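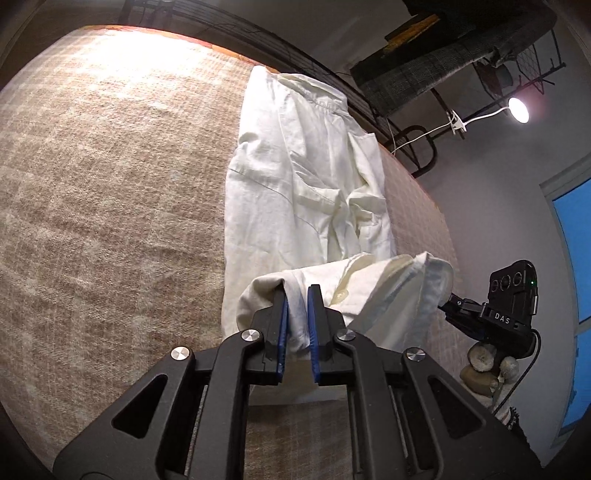
Should a written standard for recording garment-handling demonstrations fix the starting state of the garment?

A standard should fix how the starting state is chosen and how it is recorded. It should leave the state itself variable, within limits that are written down before recording begins.

8 Sep 2025
Percy Mosquera

The position above is a minority one among people who write recording protocols. The draft now circulating under the name Yupanqui takes the opposite view in its section on cloth. It asks that each garment be laid flat, front side up, waistband or collar away from the operator, with sleeves or legs parallel. Operators may begin only once that condition is met. The draft is well written in most respects and I would adopt nearly all of it. The flat-start rule should be removed.

The case for the rule is repeatability. Two operators at two sites who start from the same layout will produce recordings that can be compared, and a reviewer can tell at a glance whether an episode began correctly. Training new operators is also quicker. I accept all of this. The trouble is what the rule does to the data.

A person who lays trousers flat by hand has already done a large part of the work. Corners have been found, layers have been separated, and the fabric has been pulled free of itself. Those are the steps a robot finds hard. If they take place before the recording starts, they are absent from the set, and a model trained on the set will meet them for the first time on a real bed or table. Thin woven cloth is the worst case. It holds a crumple wherever it is dropped, and the waistband, the hem and any buttoned placket each behave differently under a grip.

At Gomevura we reviewed 2,488 episodes recorded under a flat-start rule and 600 recorded without it. I will not present this as a controlled comparison. The garments differed and so did the operators. What can be said is that the first set contained very few examples of one finger being worked under a layer that had rolled over on itself, and the second contained many. Reviewers also found 13 episodes in the first set where the operator had smoothed the cloth by hand between the start signal and the first grip. All 13 had passed inspection, because the inspection form asked only whether the garment was flat.

My proposal has four parts.

First, the starting state is produced by a procedure. The garment is lifted at one point, released from a stated height, and left as it lands. The lift point is taken from a list drawn up for each garment type. Where a task calls for a partly arranged start, such as trousers laid lengthwise with one section already turned over, the arrangement gets its own entry in the list and its own label in the log. It is never produced by eye and logged as a drop.

Second, both hands are off the cloth when recording starts. Only the tools touch the garment from the start signal to the end signal. If a bare hand intervenes, the episode is kept and marked. Discarding such episodes hides how often the tools fail to do the job, and a team that discards them will have no means of finding out later.

Third, the support surface is logged along with the garment. Current forms usually have a field for garment type, color and fabric, and nothing for what lies underneath. Sliding a gripper finger under a hem on a fuzzy woven blanket is a different operation from doing it on a bare desk. The cloth below can be picked up by mistake, padding gives under the fingertips, and a plaid pattern presents edges that have nothing to do with the garment. A short code for surface type and padding is enough. Lighting deserves a code too. A lamp clipped near the work or a bright patch on the bedding can remove the weave from view in one area while leaving it clear in another.

Fourth, the end condition is written in terms of the garment and never in terms of the operator. "Operator is satisfied" appears in more protocols than it should. A usable end condition names edges: which hem meets which seam, and with how much allowance. It also says how long the tools must be clear of the cloth before the recording is stopped.

Deisy Agudelo, who edits the cloth section of the draft, has raised two objections to an earlier version of this text, and both are fair.

The first concerns cost. Dropped starts take longer to resolve. In our own sessions the typical addition was 30 seconds per episode, which over a full set is a serious amount of paid time. My answer is that a standard should state the cost and let the buyer of the data decide on the size of the set. A smaller set that contains the difficult steps is worth more to me than a larger one that omits them. Readers whose robots will receive pre-flattened laundry from a machine may reasonably decide otherwise, and for them the flat start should remain available as a labeled option.

The second concerns fatigue. Operators holding a tool in each hand get tired, and tired operators take shortcuts. Freeing a twisted leg from under a waistband requires long stretches with both wrists turned. Agudelo's view is that a rule which makes the work harder will be followed less carefully as the session goes on. I have no good answer beyond shorter sessions and an honest intervention mark that carries no penalty for the operator. Any site that pays by accepted episode should expect the mark to go unused. I would like to see the standard forbid that form of payment outright, although I recognize that a technical document may be the wrong place for it.

There is a smaller matter of wording. The draft uses "wrinkle" for any departure from flatness. Reviewers need at least three terms: a crease left in the fabric, a ridge that will vanish when an edge is pulled, and a fold in which one layer lies on another. Each calls for a different action. The Omum annotation guide separates the last two and reviewers trained on it disagree less when they mark grip attempts. The draft could borrow the distinction without taking on the rest of that guide.

Comments on the cloth section close at the end of September. I have submitted the four parts as separate amendments so that the surface code and the hand-contact mark can be accepted even if the flat-start rule stays.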